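The founder of Jedo would like you to stop keeping your pens in a drawer. She has a system, and the system is cups: one for each colour family, standing open on the desk, blue pens in the blue cup, pink pens in the pink. Jedo charges 21 pounds for a set and a printed guide.

I asked what the guide says that a jam jar doesn't. "It tells you to stick with it," she said. "People tidy once and think they're done."

She claims a desk sorted this way takes 2 minutes to put right at the end of the day. When I asked who had timed it, she said she had, at her own desk in Bretau, over a month last February.
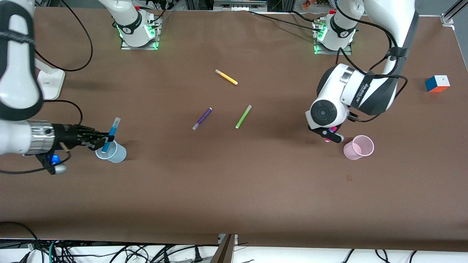

My other doubt was about the colours. Most people own a heap of black biros and one green felt tip. "Then you have a black cup," she said, a little shortly. And the green one? "It goes with the blues."

She was better on paper. Covering the tabletop in plain brown paper, she said, saves scrubbing off ink, and she changes hers when it gets too scribbled on to bear. I could believe that. She buys it by the roll, 30 metres at a time.

Rana, the shop that stocks the sets, put them by the till in the spring and has sold 17. "It's a slow start," she said. I asked where she keeps her scissors. In a drawer, she said.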